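Re: [brekke-users] old desktops for the August swap day

Na-rae Na wrote:
> Hi all, we've been offered 10 old desktops by Honberg for the swap
> day. Are they worth taking? The hall is already tight for tables
> and I don't want to be stuck with a skip's worth of cases after.
> Also has anyone sorted the mailing list move yet?

Na-rae,

Quick one, on my way out. Yes take them, but say 10 and no more. Last year we said "a few" to Brirer and you remember the corridor.

Tables: hall has confirmed the long ones, setup from Thursday evening. Still need somebody with a van. Mine's in for its MOT.

Most office desktops of that age come apart fine, worth teh bother for the memory alone. Dell board in its case:
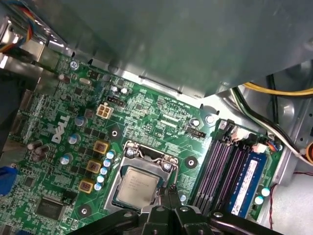
Processor in its socket, drive shroud over the top.

If the fans and heatsinks come with them, keep them with the machine they belong to. Please. Bag the screws, write on the bag. And wipe the drives before anything goes out on a table, I'm not having that conversation again.

List move: half done. 1,246 addresses in the old export, lots of them dead. Skukirach's cheap plan stops at 1,000 so I want to prune first. Plan is one mail asking people to click if they want to stay, then drop the rest. Archive comes over seperately. Shout if you hate this.

Paste: old stuff gets everywhere, so bring kitchen roll and gloves. The one below has it smeared right across the processor. Memory slots are the long black ones running off at an angle.
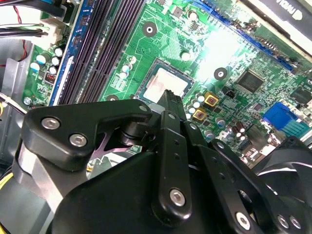 STILL NEEDED FOR THE DAY

- van, see above
- 4 extension leads, labelled with your name
- someone on the door from 9 till lunch
- tea urn (does the hall's one work??)

Will ring Honberg tomorrow unless you'd rather.

Ragnvald Wallin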